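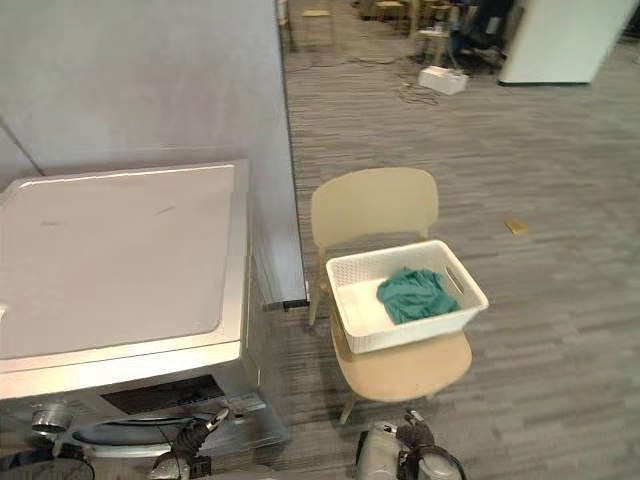

vharju
Laundry build, 19 December 2024. Both arms now run off one Jerkport board at 200 Hz. Left gripper still stalls closing on the teal cloth in the basket. Current limit is 600 mA.

garside_14
Raise the limit. 600 is low for that gearbox.

psoler
Disagree. I'd check cable drag at the wrist first. Mine lost 23 percent of grip force to a stiff loom.

garside_14
A loom won't stall it.

vharju
Will log current with the loom unclipped, then raise the limit.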